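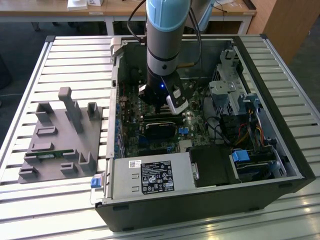 Old towers, open for business

I've been elbow-deep in desktop guts all of July and I love it! My advice for anyone bringing a PC to the Stirberg repair night: lay the tower on its side, take the panel off, and look around before you unplug a thing. Find the memory slots first (they're the long row, easy to spot), then follow the power wires from the supply over to the drives. Rachid Filali swears by taking a phone picture of every cable. I used to laugh at that, until I had 19 screws and a mystery plug left over.
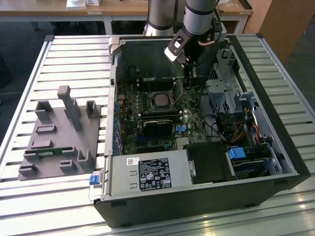 Side panel off, with the processor showing in its socket.

Got a dusty tower at home? Write to Floarea Moldovan and she'll save you a spot.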